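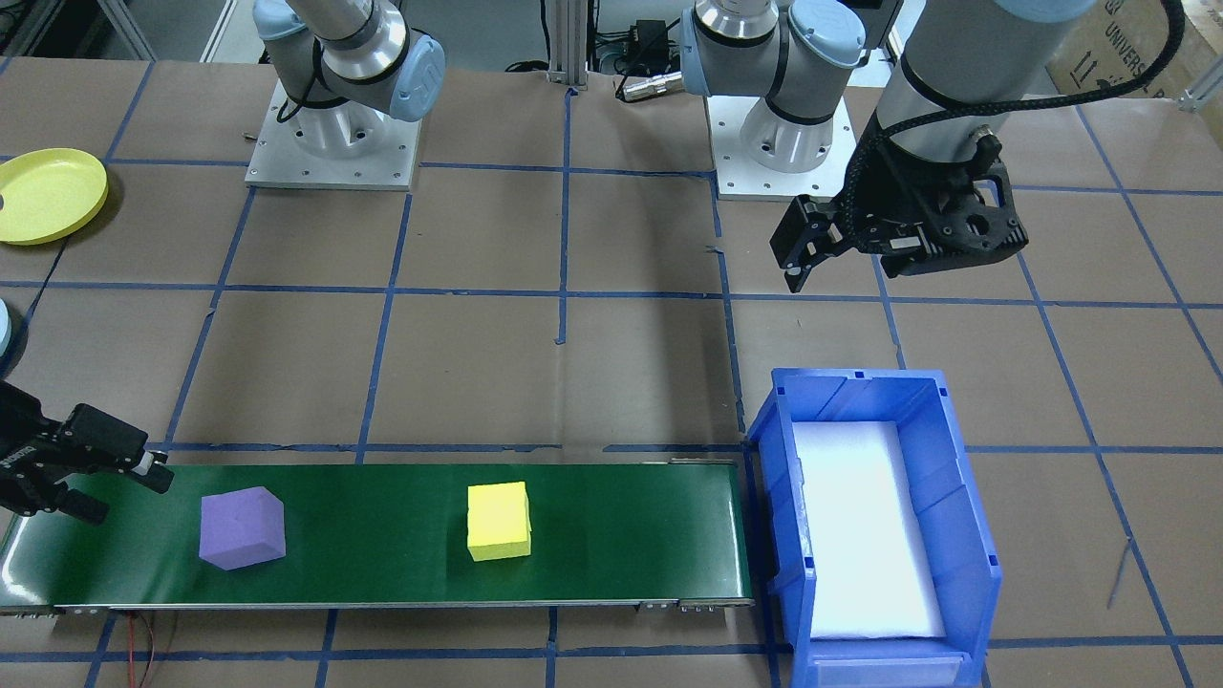

The cupboard under our stairs had not been properly emptied since we moved in, and I only opened it that April because the vacuum cleaner would no longer go back. I had borrowed a head torch, made a pot of tea and promised myself the whole business would be over by lunch. It took me 6 days, and by the end of them the hall looked like a jumble sale and I had become, rather to my surprise, somebody who cares about storage.

I should say that I come from a family of keepers. My grandmother kept string, my mother kept the bags the string might one day be tied round, and I have kept nearly everything else: lampshades, instruction leaflets for kettles long gone, a biscuit tin of keys that fit no door I have ever lived behind. We are not untidy people, exactly. We simply like to feel that if a small brass hook were ever called for, we could put our hands on one (after a bit of rummaging, and possibly a sit-down).

My first idea was the usual one, to throw out as much as I could bear to. I managed four bags for the charity shop in Piltska Road and then brought one of them home again, having remembered the good scissors. After that I took the advice of a neighbour, who told me to stop thinking about what to get rid of and think about where I would look for each thing if I wanted it in a hurry. Candles, it seems, I would look for in the kitchen. Picture hooks I would look for wherever the hammer was. It was such a plain bit of sense that I was quite cross I hadn't come to it by myself.

So the shelves went up, 4 of them, from Hosent, the old ironmonger's behind the station, where they will still cut a board to length while you wait and tell you about their holidays. Then came the containers. I had always been a shoebox woman, loyal and uncritical, but a shoebox has a lid, and I've learned that I'm not to be trusted with lids. Anything under a lid might as well be in the sea. 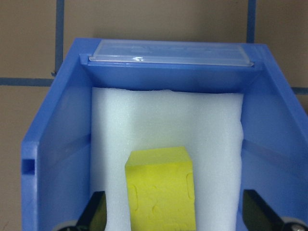 An open top and a place for a label: the humble plastic bin.

Open bins, then, one to each sort of thing, and labels written in thick pen so that I can read them without my glasses. I spent £70 on the lot, shelves included, and felt it keenly for a day or so. My labels began very grandly ("Electrical, Miscellaneous") and have since become more truthful. My favourite at the moment says "Bits of the blind".

There is a drawer in the kitchen I have left alone, and I mean to go on leaving it alone. It has rubber bands in it, and birthday candles, and the menu from Chidiac, the café where we used to go after swimming, and I think every house ought to have one place where things can lie about together as they please. The vacuum cleaner, meanwhile, fits under the stairs with room to spare, and I have started looking at the loft.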